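Twelve Weeks of Cooking at Home

Posted 2025-02-20 by the author of this blog

In January I sat down with three months of bank statements and added up what I had spent on takeout. The total was $453 for one person, and that left out the coffees. I had guessed half that. So I set myself a plan: 12 weeks of eating dinner at home, with one meal out allowed per week. I'm a few weeks in and want to write down how it's going before I forget the details.

The first week was mostly shopping. I had oil, salt, a jar of cumin and half a bag of rice. I went to Suominen, the grocery on the corner past the bus depot, and bought too much of everything. Two bunches of cilantro went bad. I now buy one bunch of one herb and plan two dinners around it.

I also had to face the fact that I didn't know how to cook noodles properly. I was boiling them until soft and then frying them, and they came out as paste. The fix was to pull them two minutes early and rinse them in cold water. I've made the same sesame noodles five times now. Soy sauce, sesame oil, a spoon of peanut butter, vinegar, sugar, chili. A splash of the cooking water loosens it.
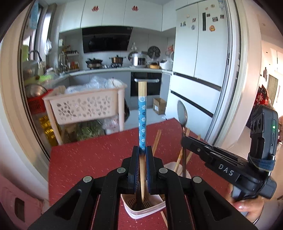 Chopsticks and their holder.

The rice took longer to get right. I don't own a rice cooker and don't want another thing to store. I use a small pot with a tight lid, one cup of rice to one and a quarter cups of water, rinsed three times first. Bring it to a boil, turn it down as low as it goes, 12 minutes, then off the heat with the lid on for ten more. My old method was to lift the lid every few minutes to check on it. I stopped doing that and it got better right away.

For planning I tried an app called Pluledia. It makes a shopping list from the recipes you pick, and that part works well. It also wanted me to log every meal, with reminders, and I turned those off after two days. I now use a sheet of paper on the fridge with four dinners on it. The other nights are leftovers, eggs, or my meal out.

Four is the right number for me. I tried planning seven and by the end of the week I had chicken thighs I didn't want and no energy to cook them.

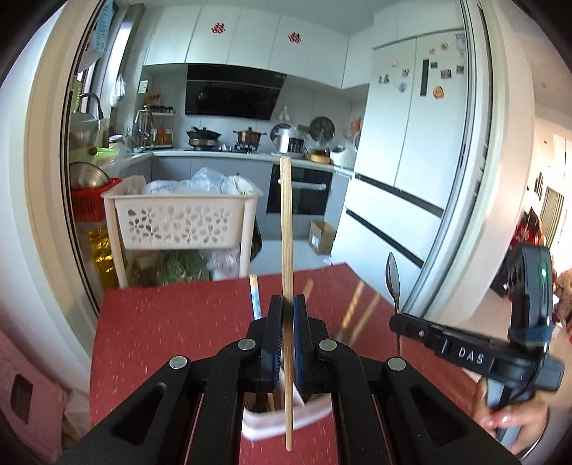 Red counter, wooden chopsticks in a white cup.

Cleaning up is the part I like least. If I leave the pans until morning, I don't cook the next night. So the rule is that the pan gets washed before I sit down to eat. The food is a little cooler by then and I don't mind. Plates can wait. I also moved the cutting board to a spot next to the sink where I can reach it without opening a cabinet. I use it a lot more now.
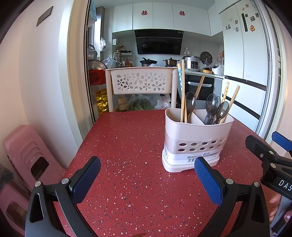
The other change was the freezer. Mine was full of things with no labels, including a tub of what I think was lentil soup. I threw most of it out and started over with flat bags, dated with a marker. Broth, cooked beans, and dumplings from the Clernine market, which sells them in bags of 20 or so. Dumplings with frozen spinach is my dinner on nights when I get home late. It takes less time than waiting for delivery.

I did get a few things wrong. I made a curry with a whole can of coconut milk for one person and ate it for four days. I bought a cheap nonstick pan and scratched it the first week. I also tried to make flatbread without a recipe, which I won't do again.
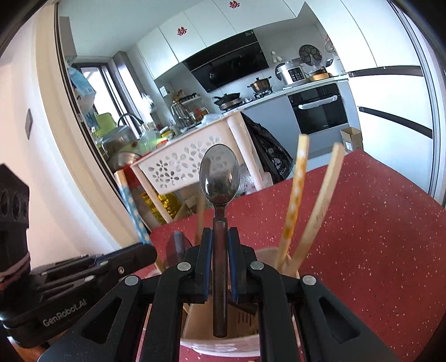

As for the money, I spent $140 on groceries in the first two weeks, a lot of it on sauces and spices that will last. It has dropped since then. I'm not counting the pan. My one meal out has usually been the soup place on Zutadico Street, and I enjoy it more now that it's once a week.

Next on my list are a decent braise and some kind of pickle. If either one works I'll post the recipe.

Comments

mossyporch: The two minutes early tip for noodles is right. I also toss mine in a little oil after rinsing so they don't clump.

dinnerat9: What brand of peanut butter do you use for the sauce? Mine always comes out too sweet.

Reply from the author: Just the store brand with no sugar added. If yours is sweetened, leave out the sugar in the sauce and taste it first.

tallkettle: Freeze the leftover coconut milk in an ice cube tray. Two cubes is enough for a small curry.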